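Folding on the bed: mat on or off?

jhair_c
Do you take the bamboo mat off the bed before folding laundry on it? Mine is 4 years old and the slats have started snagging knits.

Pladstead42
Off. Thin socks and anything with lace will catch sooner or later. I roll it up and stand it behind the door.

kamol.s
Disagree. A mat gives you a firm flat surface, and a quilt doesn't. Sand the rough slats with fine paper and wipe it down.

Pladstead42
I sanded mine in June and it was snagging again by August.

setsuko_k
Depends what you're folding. Cotton is fine on it. Sweaters I do on the table.

jhair_c
Table is 26 inches across, too small for pants.

kamol.s
Then fold them in half first.

anselmo correa
Long clothes are the reason I leave the mat on. I lay them out full length, smooth from the waist down, then fold in thirds. The striped ones help, and with something black like the piece on my bed you can line it up along the slats and see right away if it's crooked. I keep the quilt underneath so the ends of the slats don't rub the sheet. Knits go on a towel.
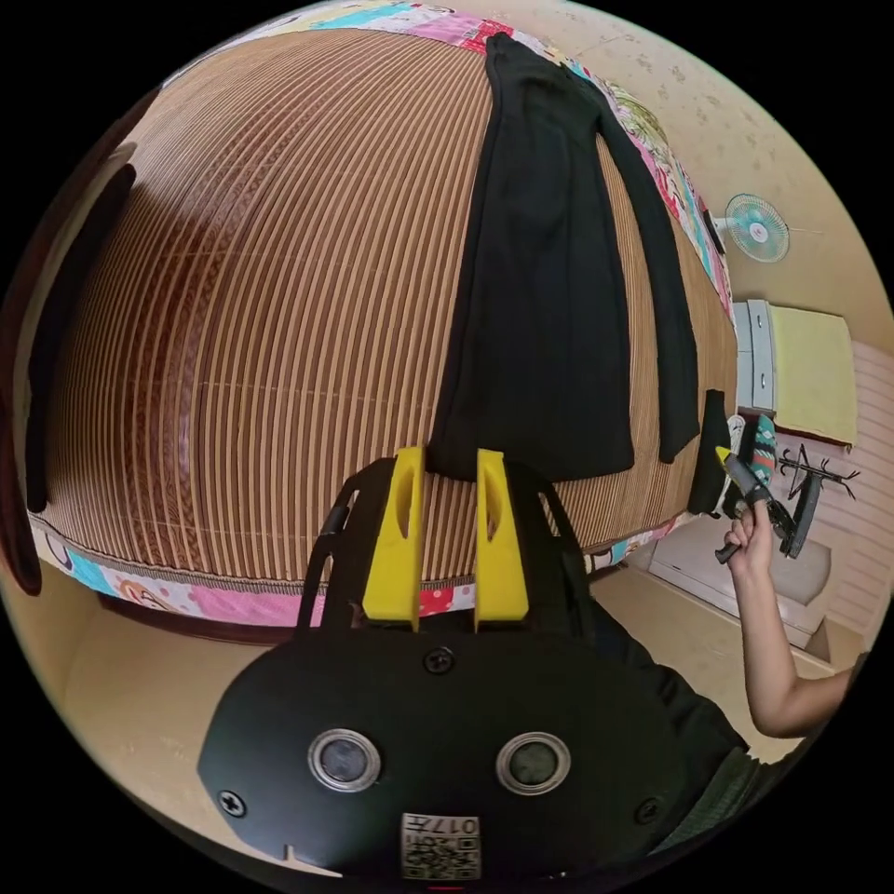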